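Widero adds toy saucepan to play kitchen range

May 27, 2018

Widero has added a teal plastic saucepan to its play kitchen line, sold through the Otidmont store in Ledham. The pan has a straight handle molded in the same color and a dark interior. Play food is sold separately. The first production run is 2,000 pieces.
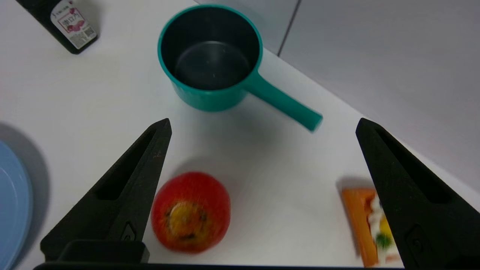

Can the pan be used on a real stove?
It is a toy and must be kept away from any heat source. The plastic will soften on a burner or in an oven.

Product manager Chrysanthi Vasilakis said the handle joint was the main design issue. The joint was widened after samples from the molding shop, Politis, bent under load. The final version was tested to 900 open-hand pulls per sample, with 10 samples per batch.
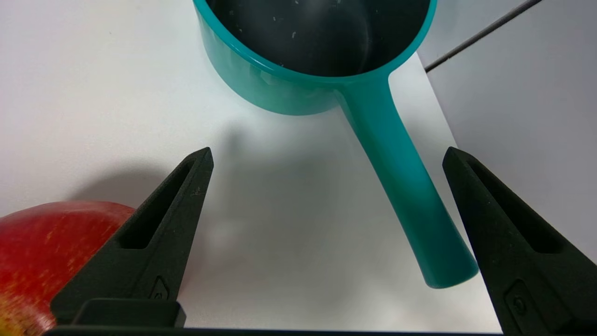

The rim was also made thicker and rounded, which added a little weight. Cleaning is by hand with warm water and mild soap. Crumbs and dust show up on the dark inner surface and can be wiped out with a damp cloth. The pan is labeled for children aged 3 and up. A matching lid is planned for October.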